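05/09/2026

Back in the big room at Nollness today, and I'm glad I wore sleeves I could push up, what with May being what it is. Maricruz had saved me a spot near the black standing fan, bless her, and I do love that room, with its tall white wall and all that light.
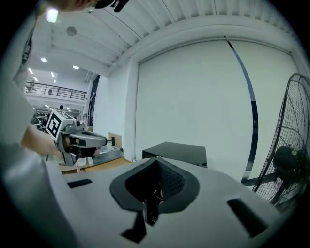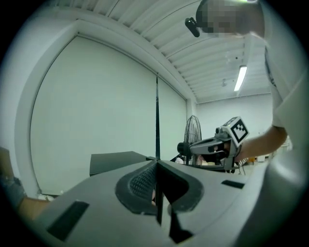

The fan, and the white wall behind.

I keep thinking I'd like a fan like it for the sewing room at home. Isauro says he saw one in Salinas for $119, which seems steep to me, but then I remember how I slept last summer (or didn't!) and it starts to sound like a bargain. I'll measure the corner by the closet first.

Stopped for peaches on the way back and ate 2 of them standing at the sink. Called Maricruz after supper and we talked far too long, mostly about her sister's move to Vindthorpe. Must find that casserole dish of hers before I go over.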